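Speaker notes: "A visit day at Tornar: what we saw at the pouring table"
Internal talk, Strebel office, small meeting room
Version 2019-03-09

Start (slide 1)
Wait until the door is closed. Say good morning and thank them for coming. Say that the talk takes 30 minutes and that questions are welcome at any time, but long questions better at the end.

I went to the open day at Tornar for our group. I am not a robot specialist. My work is filling lines, so I looked at everything with the eyes of a person who fills bottles. Please say this sentence early, it helps the people in the back to relax.

Slide 2, the place
Tornar has one long hall. Deretti had the front part with the packing cells, and Clindedeck had the tables in the second part. There were 112 visitors on the list. We walked in groups of 10, and each group had six minutes at a station. For the packing cells this was enough. For the tables it was too short, and I went back in the lunch break.

Do not spend time on the packing cells. We have the brochure, and I put a copy on the shelf next to the coffee machine.

Slide 3, what the tables were for
Speak slowly here. At the tables, a person does the task with grippers held in the hands. The movements are recorded, and later a robot arm should learn from them. The task of the day was pouring from one vessel into another.

Ask the room: who has tried to explain in writing how to pour? Let them think for a moment. In our work instruction we have only one line, "pour slowly until full". It does not say how far to tilt, or where to hold the bottle, or when to stop. I found it a little embarrassing when I read it again in the train.

Slide 4, the two pictures
Show both together. Give the people time to look before speaking. 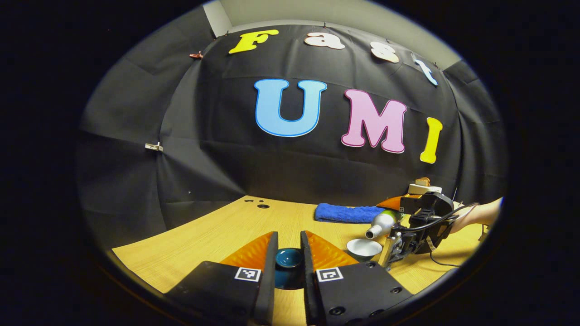
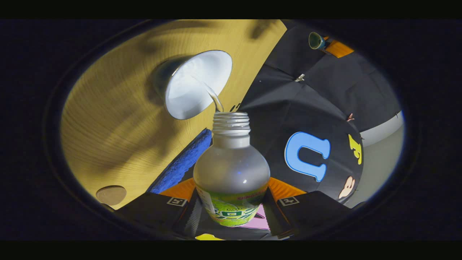 Pouring table, Clindedeck part of the hall. First picture: bottle tilted toward the small white bowl. Second picture: liquid going from the metal cup into the bottle.

Points to say with the first picture:
- The bottle is held by a gripper, and a hand is holding the gripper. So the person feels the weight only through the tool.
- The neck is pointing to the bowl. I asked at the table if this position is difficult, and the answer was that new people always come too high at the beginning.

Points to say with the second picture:
- Look at the stream. It is thin and it goes into the neck of the bottle. For us this is the interesting part, because our sample bottles also have a narrow neck.
- The soft orange pads are against the bottle, one on each side. Our own clamps are hard metal and they leave marks. (If somebody from maintenance is in the room, say it in a friendly way.)

The square black and white markers on the fingers: explain only if they ask. I was told that the software uses them to know how wide the gripper is open.

Slide 5, my own try
I was allowed to use one pair of grippers with water. My first pour went beside the bowl. The second was better, but I was very slow. The surprise for me was the wrist. With a normal bottle I turn the wrist without thinking, and with the tool I had to plan the turn before I started.

Tell the story short. Last time I told it to a colleague, it became almost as long as this whole talk.

Slide 6, what I could not find out
I must be fair here. I did not see a robot arm repeat the pouring on that day, so I cannot say how well it learns. I also have no price. Clindedeck promised to send a data sheet in May, and I will forward it when it comes.

One more open question is the cleaning. The soft pads have ridges, and in our rooms every ridge must be cleaned. I wrote this question on their feedback card.

Slide 7, proposal
Two things I would like to ask from the group:
First, that we write down our pouring step again, with angle, height and stopping point.
Second, that two people from the line go to the next visit day. They will see more than I did.

If there is time left, go back to slide 4 and leave it on the screen during the questions. Remember to collect the attendance sheet.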